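The Green Light Means Nothing

The first sign of trouble at Sarkholm was a smell, which the night log recorded as "toast." It came at ten past four on an August morning, from the left wrist of a machine that had spent the previous hour folding the same towel.

Sarkholm teaches two-armed robots to do laundry, a chore humans have mostly mastered and entirely resent. The company had ordered 144 replacement wrist joints from a supplier called Pradent, at a price everyone agreed was very good. By the end of the month it was clear why.

The joint has a temperature sensor, and the sensor is supposed to stop the arm when the motor gets too hot. In the new batch it reported one comfortable number all day long, like a hotel guest who doesn't want to make a fuss. Meanwhile the motor behind it cooked. A technician who leaned on the housing to free a stuck sleeve came away with a blistered palm. 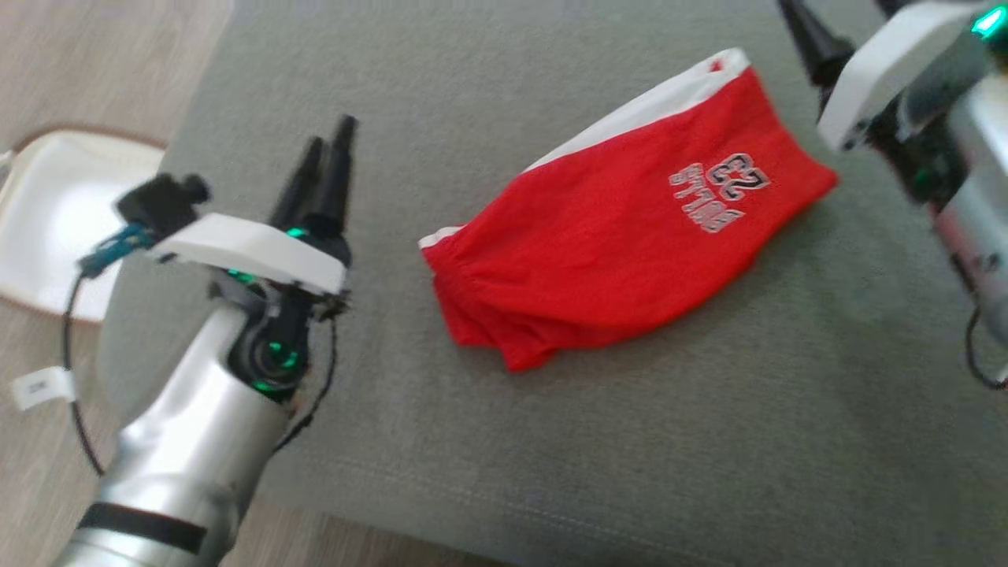
Garnet Thibodeau ran the investigation, and she started with the lights. Operators had been told that green meant safe, and a Sarkholm arm is generous with green. It glows in the dark joints of the wrist and again at the base of the gripper fingers, bright enough to compete with a pair of Bulls-red shorts with a 23 on them. "Green means it has power," Thibodeau told me. "We had trained people to read it as a medical opinion."

She put an independent probe on every wrist and had the arms fold for 400 cycles each. Ten ran hot enough to burn skin, and all ten stayed green to the end. Pradent replied that the joints had passed inspection, a statement Thibodeau has printed out and hung over the kettle.

The fix, designed with a consultant from Lévesque, is a thermal switch that cuts the motor without asking the software how it feels. Sarkholm has fitted it to every arm and has written a new rule about where hands may go. The bill for parts came to $1,485. The meetings have not been costed.

Pradent's joints are in a locked cabinet awaiting return. The replacements come from Ondinberg, cost twice as much, and have an amber light as well.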